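Chapter 5
Saved Games and Persistent State

A game that can be finished in one sitting has little need to remember anything. Most commercial games are longer than that, and must record enough about the player's progress to rebuild it later. The data recorded for this purpose is called the persistent state. Deciding what belongs in it is a design task as much as a programming task, and it should be settled before the first level is built.

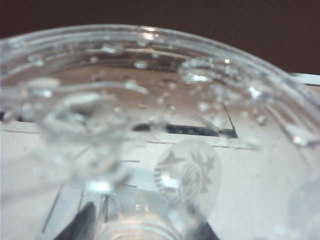 Lukian Kravets

5.1 What this chapter covers

The chapter deals with saved games in single-player titles. Section 5.2 separates persistent state from session state. Section 5.3 compares the common saving schemes. Section 5.4 treats versioning, where most faults in released games arise. Online profiles and shared worlds are left to Chapter 9.

Readers should already be familiar with the game loop and with the entity tables introduced in Chapter 2. The running example is Randia, a role-playing game in which the player crosses a group of islands, gathers companions and settles disputes between towns. Its source listings are in the appendix.

5.2 Persistent state and session state

At any moment a running game holds far more data than it needs to save. The position of every particle in a smoke effect, the current frame of a walking animation and the contents of the sound buffer are all session state. They can be discarded when the game closes and created afresh when it opens.

Persistent state is the remainder: the data without which the player would notice a loss. In Randia it includes the companions recruited, the items carried, the outcome of each dispute and the island on which the player is standing. It does not include the weather, which is drawn again at random on loading.

Some items are harder to place. A guard who has been alerted to the player may be treated either way. If the alert is saved, the player who reloads returns to the same danger. If it is discarded, reloading becomes a means of escape, and players will find it within hours of release. The designer must choose, and the choice should be written down where the programmers can see it.

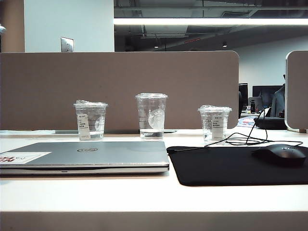
Should a game save the entire contents of memory and avoid the problem of choosing?

A full memory image is large, depends on the exact build of the game and usually cannot be loaded after a patch. It suits emulators, where the program never changes, and is a poor fit for a title that will be updated.

5.3 Saving schemes

Three schemes are in general use, and many games combine them.

Checkpoint saving. The game records state at points fixed by the designer. Files are small, as the layout of each checkpoint is known in advance. The cost falls on the player, who repeats any play lost since the last point.

Free saving. The player may record state at any time. The game must therefore be able to rebuild any legal situation, including those the designer did not foresee: a jump half completed, a conversation half read, a door half open. Games of this type often forbid saving during combat in order to reduce the number of cases.

Automatic saving. The game records state at intervals or after chosen events. It should write to a new file and replace the old one only when the write is complete – a power cut during an overwrite will otherwise destroy both.

Randia uses automatic saving on arrival at each island, with free saving in towns. The test build held 61 persistent flags at the end of its first phase. Two of these were later found to record the same fact, and disagreed whenever a companion left the party by dialogue.
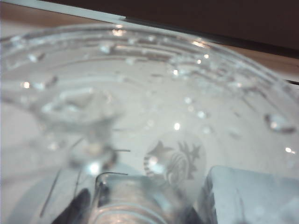

Gemma Hartley, reading a draft of this section, objected that duplicate flags are seldom an accident. In her view they appear when the quest scripts and the companion scripts are written separately, and each side adds its own flag to avoid waiting for the other. She would give every flag a single named owner from the start. The point is taken up in Exercise 5.

5.4 Versions

A save file outlives the program that wrote it. A player may stop in March, return a year later and expect the file to load in a game that has since been patched several times. For this reason every file should begin with a version number, read before anything else.

When the number is older than the current one, the loader passes the data through a chain of conversion steps, each raising it by a single version. The steps are short and can be tested separately. A single routine that handles all old versions at once is quicker to run and much harder to keep correct.

When the number is newer than the current one, the loader should refuse the file and leave it unchanged. Attempting a partial load – and then saving over the original – is a common cause of lost progress among players who move between two machines.

The structure of the Randia save file is set out field by field in the next section, beginning with the header.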